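Priltow Ceiling Baffle, 2-pack

Item 377. Updated 2025-02-11.

Most acoustic panels are sold on big promises, and we don't believe many of them. The Priltow is a hanging baffle for hard, echoing rooms. It takes the edge off speech and chair noise. It won't stop sound coming through a wall, whatever the forums say, and one pack in a large office will do very little.

Majimbun, who make it, call the surface "self-cleaning." We vacuumed ours in June and it needed it.

What you get
2 baffles
2 hanging cables, 200 cm each
Ceiling hooks are sold separately, which we think is cheap of them.

Fit
Made for high ceilings. Under a low one the baffles hang in your line of sight and you will be sick of them in a week. The Tuditz wall panel is the better buy there, and it costs less. 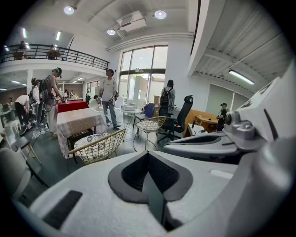 Open-plan room with white walls and a high ceiling.

Bare walls and a lot of air overhead are where echo gets bad. Clap once before you order. If you can't hear the clap come back, save your money.

Returns
Unopened packs only, to the Multholm warehouse. Cut cables can't be returned. Color samples are free, but the gray looks darker on a screen than it does in daylight.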